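Talk notes: One pan, one table - play food that earns its place
Stevow early years evening, Serkidstead
Wednesday, April 17, 2024
Running time: 15 minutes, plus questions

Opening
Say hello, check the back row can hear. Start with the smell question: "What was cooking in the kitchen you remember best?" Let a few people shout out. Mine is leek and potato soup, and I could go on about it all night (don't!).

Then straight into it. I love play kitchens. I love them even more when most of the stuff has been put back in the cupboard. Tonight is about how much cooking you can get out of one saucepan and a few vegetables.

Slide 1 - the table
Leave this up while people settle.

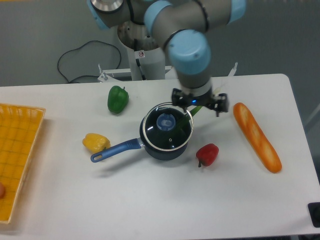

Lid on: saucepan, three peppers and a baguette.

Talk about the lid. A glass lid is a gift - children bend down and peer in, and the talking starts by itself. What's in there? Is it ready yet? Who's going to lift it? With a solid lid you get the lifting but you lose all that lovely peering.

Point out the peppers. Green, yellow, red, and they aren't all the same size or shape either, so there's sorting to be had if the children fancy it. Don't push it. If someone wants all three to be apples, they're apples.

Pause here. Ask: who has a play food box so full that the lid won't close? (Hands. There are always hands.)

The Han box
Tell the story of our big box at the Han playroom. We tipped it out one April morning and counted 17 pieces of pizza and not one thing to put them on! More than half went into storage that day. The cooking got longer and much chattier with what was left.

Slide 2 - lid off
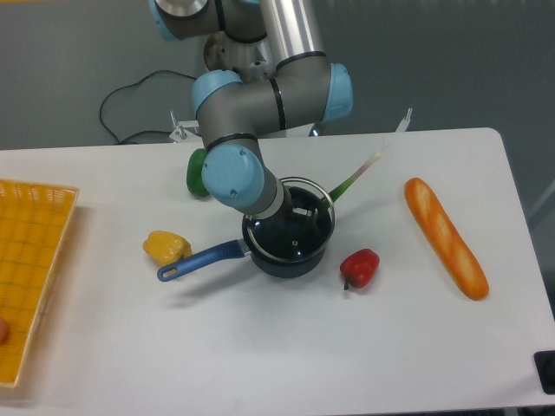

Soup is my favourite game of the lot, so slow down and enjoy this part. You need a deep pan and something that won't quite fit in it. Children adore a thing that won't fit. They push it, turn it round, ask a friend, and decide it's meant to be like that. Look at the spring onion poking out of the top of the pan, green stalk and pale tip - that's the one I'd hand to a child first. The baguette can wait at the side until somebody announces that soup needs bread, and somebody always does.

If time allows, do the Iltosura soup song. Two verses only. Get them stirring.

Things to try this week
Put out one pan and 4 foods. Add the bread on the second day.
Use a plain table and leave lots of space to work in.
Keep a tray or basket at one side for whatever isn't in the pot.
Handle turned in towards the middle, same as at home.
Write down one thing a child says while cooking and bring it to the next meeting.

Questions
Likely one: real vegetables or play ones? Both! Real for smelling and chopping with an adult, play for the hundredth soup of the week.
Handouts are by the door. Remind people to take their cups back to the hatch.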